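**Plemoner Table Finish, clear gloss**

Plemoner is a water-based topcoat for indoor wood: kitchen tables, desks, shelves and benches. It dries clear and does not yellow pale woods the way an oil finish can. One can holds 948 ml and covers a large dining table with three coats.

Sand the bare wood to 180 grit and wipe off the dust. Stir the can – do not shake it – and brush on a thin coat along the grain. Leave two hours between coats. The table can take light use the next day and full use after 19 days.

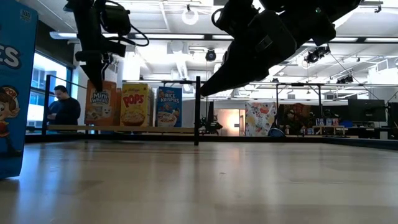 Old varnish in good shape can be coated over after a light sanding. Waxed tables have to be stripped first. For small scratches, rub the spot with a fine pad and apply one thin coat with a cloth.

Clean with a damp cloth and mild dish soap. Avoid ammonia and scouring powder.

| | |
|---|---|
| Item number | 1531 |
| Size | 948 ml |
| Sheen | Gloss (satin sold separately) |
| Touch dry | 75 minutes |
| Cleanup | Soap and water |
| Storage | Keep from freezing |

Cans shipped between December and March go out in insulated boxes. Unopened cans can be returned to Vasico within 30 days. Tinted versions are made to order and can't be returned.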